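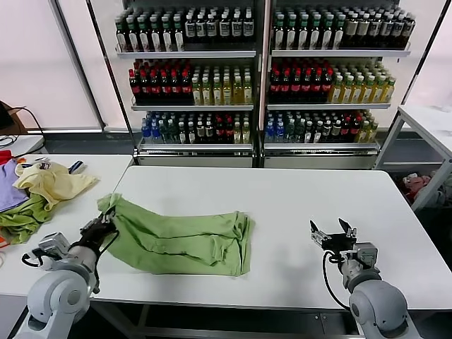

*Hiwot Assefa*

# Chapter 9: The Folding Table

I learned to fold from my aunt Jemal's side of the family, who folded everything, including paper bags, and I was well into my first job before I found out that most people learn it from no one at all. They copy whatever shape the shirt had in the store and hope for the best. So if you've come to this chapter feeling a little silly about needing it, please don't! Half the students who came through my class at Mudlow could take in a waistband by hand and still rolled their T-shirts into a ball.

Chapter 8 left us with clean, sorted laundry. Now we need somewhere to put it, and I want to talk about the table before I say a word about sleeves.

## 9.1 Two surfaces

You want two surfaces if you can possibly get them. One holds the heap and the other holds the piece you're working on. I keep the heap on the left, so the pale yellow one and the olive green and the purple can all lie there in a tangle while the light green one has the big white table to itself. (If you're left-handed you may like it the other way around. Try both.)

At home my second surface is the bed, or the lid of the washer. At the community laundry in Flultitstead we had a row of real tables and I got spoiled. Use what you've got, but keep the heap off your working space, even when there's only one item left in it and it seems fussy to bother. A stray sock under a shirt makes a bump, you smooth the bump, the sock travels, and then you're hunting for it when you should be on the next shirt.

A plain, flat top is best. I once folded for a whole March on a picnic table with slats, and every single thing I stacked had a wave in it.

## 9.2 Find a corner

A soft cotton garment that has been dropped on a table doesn't look like anything. It's a lump with some folds in it. Beginners tend to pat at the lump, pushing it outward from the middle with flat palms, and it slides around and stays a lump.

Pick up a corner instead. Any corner will do to start with. Pinch it, lift it just clear of the table, and look at what comes up with it. You'll usually see an edge running away from your fingers, and if you follow that edge you come to a hem, a sleeve, or a side seam. Once you know which one you've got, you know where the rest of the garment is, more or less, and you can pull it out flat.

Don't lift the whole thing into the air and shake it. I know, I know, everybody's grandmother shakes. Shaking is fine at the clothesline. On a table it costs you the bit you had already straightened, and in a crowded room you'll hit somebody.

**Words to know**

- **Heap:** unfolded clean laundry, waiting its turn
- **Working piece:** the one garment you're folding now
- **Lead corner:** the corner you pick up first
- **Bunching:** cloth gathered into ridges, usually at the end farthest from the lead corner

## 9.3 Working away from the bunch

When one end of a garment is fairly open and the other is all gathered up, start at the open end. Straighten it, hold it down with one hand, and ease the other hand toward the bunching a few inches at a time. The ridges flatten as you come to them. If you go straight for the worst part and yank, you only drag the good end into the mess.

Thin cotton is the nicest thing to practice on. It holds a crease when you press it and it forgives you when you change your mind. Leave slippery linings and stretchy sportswear until section 9.6, where we'll need the Skirlow fold and a bit more patience.

## Before you read on

Take 14 garments from your own clean laundry, as mixed as you like, and make a heap. Clear a second surface. Lay out each piece flat, face down, with the sleeves straight, and then put it aside without folding it. Yes, really, no folding yet! Write down which ones gave you trouble and which corner you picked up first. Keep the list handy, as we'll go back to it when we get to collars in the next section.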